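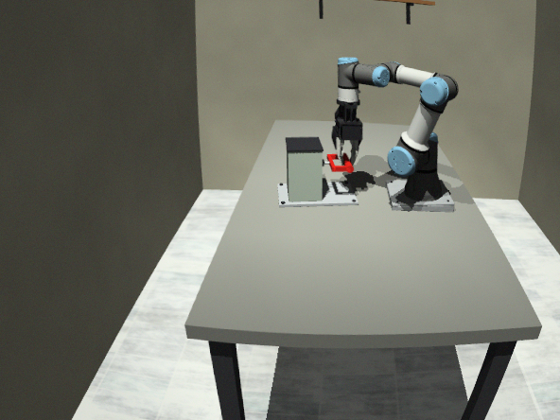

I am reviewing Stinard, the simulation package from Closinura, after using it for one afternoon at their open day in August. I am not a programmer. I plan small assembly cells for a company that makes fittings, and I wanted to know if a person like me can work with it.

The day took place at the Pintér training centre. We were 11 visitors, two to each screen, and one lucky person alone. Everybody got the same exercise: a six-axis arm on a table, a parallel gripper, and a red bracket next to a box fixed on a plate. We had to bring the gripper to the bracket and close it without touching the box.

The first steps are easy. You choose a point, you pull the arm to it, and the joints follow. I liked that the shadows are calculated as well, because on a plain grey table they help me to judge the height of the fingers. The menus are less good. The command for changing the approach angle is hidden under "Tool frame", and I looked for it for a long time.

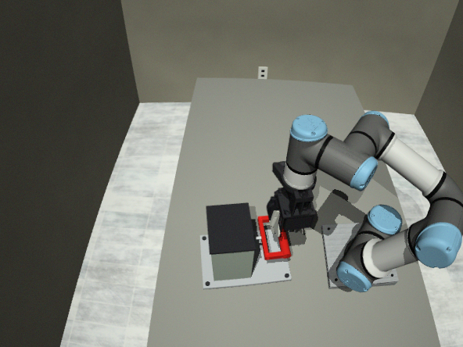

Nahom Wubshet objected that the angle command is one click away if you use the right mouse button, and that in the older Siron package it was much worse. He is correct about the mouse button. Still, I think a beginner should find such a thing without help.

My second complaint is the view. When you look from high up, the wrist and the gripper soon hide the part you want to take. You can turn the view freely, but it turns a little too fast, and there is no setting to make it slower – or our trainer did not know it.

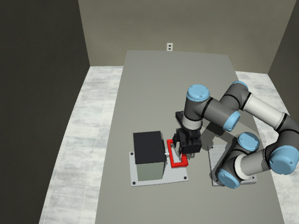

Review by Oluwatosin Akande
Posted 25 December 2025

Now the price. A single licence was offered to us for 1314 euros per year, with support by e-mail. For a workshop with one robot this is a lot of money. For us, with new fittings every few months, it is acceptable.

The manual has 78 pages and is written in clear language. I have read it twice since the visit. The chapter on grippers is the best one; the chapter on exporting programs is too short and has no worked exercise.

I would give it four stars out of five. If you go to one of their open days, bring a mouse of your own, as the ones on the desks were very small, and ask for the longer session after lunch.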